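How Do You Teach a Robot in a Room That Isn't Real?

Babies learn to grab things by trying over and over. Robots can learn that way too! A team led by Babar Dhanial built a pretend home inside a computer and named it Kirkov. A robot called Flekach practices there all day - and no real dishes get broken.

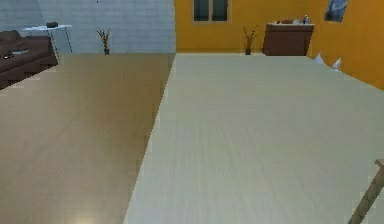
Why not just use a real kitchen?
Real practice is slow, and somebody has to pick up everything that falls. A computer can put it all back in a blink.

The team wanted to know if mixing up the practice would help. So they taught Flekach in 2 ways. First, it practiced with everything always in the same spots. Then it started over, and this time the things moved before each try. Each way got 351 tries.

The table in Kirkov holds plenty to practice on, like a spoon, a teal bowl and a small blue box.

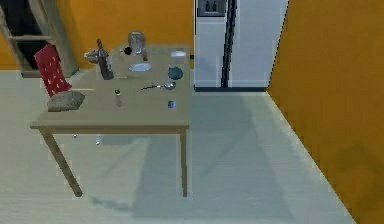

The kitchen table in Kirkov, drawn by a computer.

Next came a test with the objects in brand-new places. The mixed-up practice won by 37 points! Scientists call this trick "randomization" - a big word for shuffling things around.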